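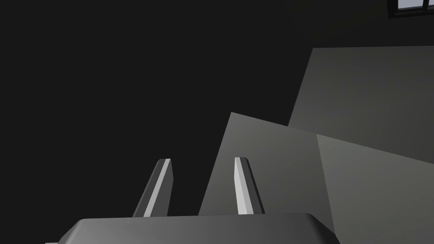
Ticket 704: Shared recipe and meal planner, shopping list keeps doubling quantities

Status: Solved (left open for comments)
Product: Jarker, desktop and phone
Opened: Friday, April 16, 2021

Original message

Hello to everyone at the Jarker help desk, and thank you in advance for reading all of this, because I do tend to go on a bit.

I have been using Jarker for our household meals for a good long while now, and I love it (my sister in Brinport got me started, and she has since converted half of her street). We keep all our recipes in one shared book, plan the week on Sunday evening, and then press the "Make my list" button so that whoever goes to the store has everything on their phone.

Since the last update the list has been coming out wrong. If a recipe calls for one onion, the list says two. Two cans of tomatoes become four. I didn't catch it right away, and we now own a truly heroic amount of brown rice. It doesn't happen with every recipe, though! The lentil soup is fine, the pancakes are fine, but the chicken stew, the baked beans and anything I saved from the Kusuma cooking site all come out doubled.

What I have tried so far:

Signed out and signed in again on both phones. No change.
Deleted the week and planned it over from scratch. No change.
Removed the app from my phone and put it back. The list came out right once, and then doubled again the next time I pressed the button.
Changed the servings on the stew from four to two and back to four. The list then showed the stew correctly, but only until the next morning.

I'm on a fairly old laptop and my husband uses his phone for nearly everything, in case that matters. We have 552 recipes in the book, so I would dearly love to avoid typing them in again.

Reply from support

Hi there, and thank you for such a careful write-up! Please don't retype anything. Your recipes are safe, and what you've found with the servings is a really useful clue.

Could you do three small checks for us when you have a quiet moment?

Open the chicken stew on your laptop and click Details. Near the bottom is a line called Source. Please tell us whether it shows one entry or two.

Open Household, then Members, and see whether either of you is listed more than once.

Under Settings, Lists, look for "Combine matching items" and let us know if it is on or off. Please leave it the way it is for now.

Customer update

Well, I made a pot of coffee and did all three. The stew has two entries under Source, and they're exactly the same. So do the baked beans. The lentil soup has just one. And my husband is in the Members list twice! Once with his old email from when he worked at Rinell, and once with the one he uses today. He had completely forgotten the old one. Combine matching items is on.

I hope that helps. I also noticed that the recipes he added to the book himself are the ones that double, while mine behave. All the Kusuma ones were his, now that I think of it.

Reply from support

That helps enormously, thank you, and please thank your husband too. When the update went out, recipes saved by a member with two sign-ins were linked to both of them. The list then reads the recipe once for each link and, with combining switched on, adds the two together into one line. Changing the servings clears the extra link for a while, but the overnight sync brings it back.

Please follow these steps in order, on the laptop if you can:

1. Go to Household, Members, and click on the old email entry.
2. Choose "Merge into another member" and pick his current email. Please don't choose "Remove", as that would take his saved recipes out of the shared book.
3. Wait for the green bar to finish. With a book your size it can take almost 18 minutes, and it may sit at 100 percent for a bit before it closes. Leave the window open until it does.
4. On each phone, open Settings, Sync, and tap "Refresh everything".
5. Delete the current shopping list and make a new one. Old lists keep their old amounts.

If the stew still shows two sources after that, write back here and we'll clear the links from our side.

Customer update

It worked! I merged the two, went off to fold the towels, and came back to find the bar gone. The stew has a single source now, and the new list asks for one onion, as it should. I waited until the next morning before writing, just to be sure about the sync, and it was still right.

One little leftover question. A few of his recipes lost their star ratings in the merge. It's no great tragedy, but he was rather proud of the five stars on his beans. Is there a way to get them back?

Reply from support

So glad to hear it! The ratings are still stored with the old sign-in and can be copied over. Open Household, Members, click his name, and choose "Bring over ratings and notes". It only takes a moment, and any ratings he has given since the merge will stay as they are.

We'll mark this one solved and leave it open for a few more days in case anything else turns up. Enjoy the rice!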